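4.3 投票集計端末の設置と開票前点検

Flelline集計端末は、党支部や町内の役員選挙、住民投票の模擬開票で使う据え置き型の機器です。設置は開票開始の60分前までに終えてください。

1. 端末を水平な机に置き、背面の電源スイッチを入れます。
2. 起動後、画面左上に投票区番号が出ることを確認します。番号が違うときは「設定」から入力し直します。
3. 「候補者名簿」を開き、届出順と表示順を照合します。
4. 試験用の票を読み取らせ、集計結果が手集計と一致するか確認します。
5. 「初期化」を押し、全候補の得票数が0に戻ったことを立会人と確認します。

注意:手順5を終えるまで、本番の票を読み取り口に入れないでください。

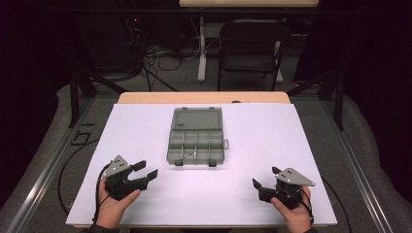
投票区ごとの封印具と予備の鍵は、集計端末とは別に保管します。開票中に取り出すのは責任者と立会人の二名がそろったときに限ります。入れ物は、写真の灰色のケースのように、ふたが開き、中が薄い仕切りで小さく分かれたものが使いやすく、投票区ごとに一区画を割り当てられます。割り当て表は別紙に記入し、責任者が持ちます。

6. 読み取りエラー「E-501」が出た票は、疑問票として別の箱に移します。
7. 1回に読み取れるのは181枚までです。超える場合は束を分けます。
8. 終了後、結果票を二部印刷し、立会人の署名を受けます。

備考:得票数が同じ候補がいる場合、端末は順位を付けません。当選者の決定は各団体の規約に従ってください。

警告:集計中に電源を切ると、読み取り途中の束の記録は失われます。その束は最初から読み直してください。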